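Sirko Hand Demonstration Kit: Review Progress, August
Prepared for the Falley small grants program by the Domurex workshop, Cesis

Thank you again for your patience while we got properly under way. The spring was taken up with deliveries and a long exchange about customs paperwork, and I'm glad to say that all of it is behind us now and the kit has been on our bench through most of the summer.

As you'll remember, the grant pays for us to review the Sirko kit as an ordinary small workshop would use it, before we recommend it (or don't!) to the other workshops in your network. The idea is that a person wears the bands, does a household or packing job by hand, and the recordings go toward teaching a two-armed robot the same job. We agreed on 150 recorded sessions in total. We have 59 that we're happy with, and a further handful that we set aside when the marker tracking dropped out partway through.

The setup is easier than we feared. The first time took us most of a morning, mainly because the printed guide puts the calibration step after the point where you need it, but now we can go from a closed case to a first recording before the coffee has gone cold. The straps are comfortable enough for a long afternoon, though people with slim wrists have to pull them to the last hole and even then the band can slide a little. We have written to the maker and had a friendly answer, with a promise of a smaller strap.

Of the six tasks in our plan, four are finished: folding towels, sorting cutlery, stacking cups and coiling short cables. Tea bags are the fifth, and they have been far and away the most interesting. The strings catch on everything, the tags stick together, and a hand that has gone down into a box tends to tilt the wrist markers away from the head camera. We've asked our wearers to keep their sleeves pushed clear of the straps and to work at whatever pace feels natural to them. 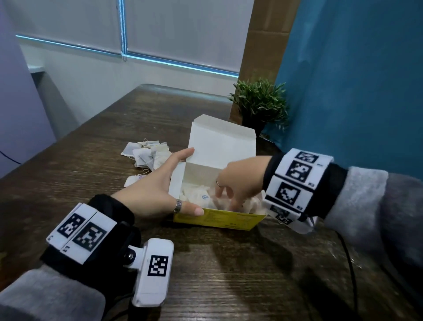 Progress Report No. 6, page 4

The tea bag box is a good test of the kit because the two hands have such different jobs, one steadying the cardboard while the other works down among the bags. The heap of bags beside it, with all those tangled strings and tags, is the sort of material we want the recordings to cover. I would still like to see the right-hand cable routed over the shoulder, and we'll try that with a clip before the next round.

On money, we are within budget. The one cost we hadn't planned for was a second set of straps at 199 euros, which we have taken from the travel line with your office's kind agreement.

Next come the remaining tea bag sessions and then the sixth task, closing zip bags - we expect that one to be slow. The draft scoring sheet will come to you with the next report, and we would be very grateful for your comments on the comfort section in particular.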